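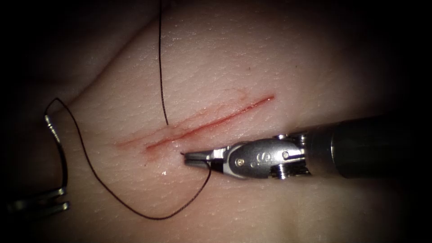
2020-05-17
By a second-year student, Optics and Health course

Search this site Search Enter keywords Go

Dry eye in students who read on screens: project report

1. Why I chose this subject

Dry eye is a condition in which the eye does not make enough tears, or the tears disappear too fast from the surface. Many people believe it belongs only to older persons. In my course at Wemden I heard classmates complain of burning eyes in the evening, and I wanted to know if their complaints had a connection with the hours they spend with a screen.

The project had a limit of one term. I could not make a clinical examination of anybody, so my report is based on a questionnaire and on reading.

2. What the tears do

The tear film has an oily part on the outside, a watery part, and a part with mucus which helps the tears to stay on the eye. The oil comes from small glands in the edge of the eyelids. When these glands are blocked, the water evaporates more quickly, and the person can feel dryness even if the eye produces enough water. This surprised me at first. Some people with dry eye also have very watery eyes, because the irritated surface asks for more tears.

Blinking spreads the film over the eye. During reading on a screen we blink less often, and many of the blinks are not complete. The upper lid does not reach the lower one, so the lower part of the eye stays uncovered longer.

3. Method

I sent the questionnaire to students in Wemden and in Trellwood. The invitation went to 2,854 addresses through the student newsletter, and I closed the form when I had 100 complete answers. I know this is a small part, and I return to it in section 5.

The form asked how long the person reads on a screen each day, if contact lenses are worn, if the room has a fan or air conditioning, and how often the eyes burn, itch or feel as if there is sand in them. The last question was open. I tested the form first with classmates and changed 2 of the questions, as the word "gritty" was not clear to all of them.

4. Results

Burning in the evening was the complaint I met most often. Students who wear contact lenses reported it more than the others, and this agrees with what I found in the textbooks. The connection with screen hours was weaker than I expected. Several students with long hours had no complaint at all, and some with short hours had many.

The open question gave me the most useful material. Students from the Grimshaw building wrote that the air from the ceiling blows directly on the desks. One person moved to another desk and felt better after almost 3 weeks. I cannot prove that the desk was the cause, but I would like to look at air flow more carefully.

Many students use eye drops. Few of them knew if their drops contain preservatives, which can irritate the eye when the drops are used many times in a day. A pharmacist can tell this from the package.

5. Weak points

People with uncomfortable eyes are probably more willing to answer a form about eyes. My numbers therefore cannot say how common dry eye is among students. I also asked for screen hours from memory. Finally, I did not ask about allergy or medicines. Antihistamines can make the eyes drier, and this question should have been in the form from the start.

6. Next step

In July I will repeat the questionnaire at the Wala campus, with the missing questions added and with a short diary for screen time. Pain, strong light sensitivity or a change in vision are outside of such a project, and the new form will ask students with these signs to see an eye doctor.

Related reports
Contact lens cleaning habits in shared housing
Reading distance and headache: a small survey
Why the eyelid twitches
Sunglasses and UV labels
Color vision tests at school age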